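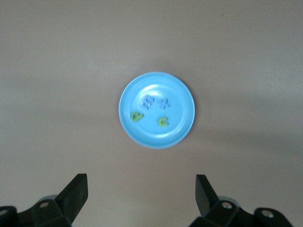 Shalini Srivastava wants to know whether a hiring manager reading applications for a filling line technician post will count cleanroom hours logged under a temp agency. Her posting asks for "2 years of GMP experience or equivalent." She has 14 months as a permanent employee at Fagerlund, plus an agency assignment at the Jondton site before that, with gowning qualification and batch record entries. The application form in Jusix has one employer field per job and no place for a host site.

Ultan Scanlon
Yes, it normally counts. GMP experience is tied to the work performed, and the payroll name doesn't change that. In the employer field enter the agency, then the host site in the job title line: "Production Technician (assigned to Jondton)." In the duties box, list the room grade, the equipment, and whether you signed as operator or verifier. The box cuts off at 400 characters without a warning, so write it elsewhere and paste it in. Ask the agency for a copy of your training record now. My request took 3 weeks. Gowning qualification usually has to be repeated at a new site anyway, so list it as past training and leave off any claim that it is current.

linefill_72
depends on the company. mine only looked at total months. put everything down

Cuvness Temp Desk
Agree with Ultan on the title line. One correction on dates: use the first and last day on the assignment, not the dates you were registered with the agency. Background checks compare against timesheets, and a gap between the two can hold up an offer. If the assignment was split, enter each part as its own job.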